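Chapter 4
Measuring Without a Ruler

Before we get to tables and formulas, let me ask you to do something a little old-fashioned. Put this book down for a minute, stretch out your hand, and look at the distance from the tip of your thumb to the tip of your little finger. That distance is called a span, and for most of human history it was as good a measuring tool as anyone had. People built boats with it, sold cloth with it, and (I am quite sure) argued about it in every market on earth.

My own first lesson in measuring came from my uncle, Rodel Saludo, who made kitchen shelves in a shed behind his house in Dalutum. He owned a very nice steel tape and hardly ever took it off its nail. He would lay his forearm along a board, mark the place with his thumbnail, and saw. The shelves fit! I was ten years old and terribly impressed, and it took me years to notice that they fit because he was the one who measured both the wall and the board. When I tried to help, using my own much shorter arm, we ended up with a shelf that would have suited a dollhouse. 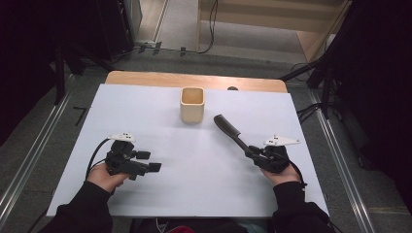
So we have two ideas to carry with us through this chapter. The first is that a unit can be anything at all, provided it stays the same while you use it. The second is that as soon as two people want to work together they have to agree on whose unit it will be. In the village of Drunemura the old weavers kept a notched stick by the door of the market hall, and every seller's cloth was held up against it on Thursday mornings. The stick was 16 hand-widths long – whose hand, I never managed to find out – and a buyer could walk over and check for herself.

Everyday objects make perfectly good units too. You might find that a shelf is six cups wide or that a hallway is a certain number of shoes. Try it at home this week and write down what you used along with the number, for a bare "six" tells your classmates very little. Six what? Please get into the habit of asking that question now, while the numbers are small and friendly. By Chapter 6 we will be working with a floor plan that has 2000 tiles in it, and a forgotten unit will cost you an afternoon.

You will also want to think about what it is you are measuring. A length needs a start and an end, and on a flat surface with a straight side the edge gives you one of them for free. Line up your unit with the edge, make a small mark at the far end, move the unit along to the mark, and carry on. Small slips add up, so keep your marks thin.

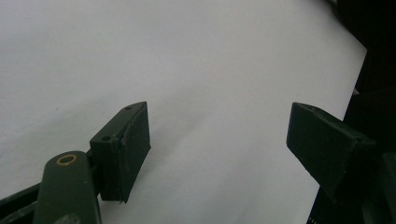
Figure 4.1 A plain white surface with a straight edge.

4.1 Choosing a Unit

Let us start with length. Suppose you would like to know how wide your desk is, and all you have in your bag is an eraser and a pencil. Either one will do the job, though you will find yourself moving the eraser a great many more times than the pencil. Measure once with each, write both answers in your notebook with the name of the unit beside them, and then trade notebooks with a neighbor.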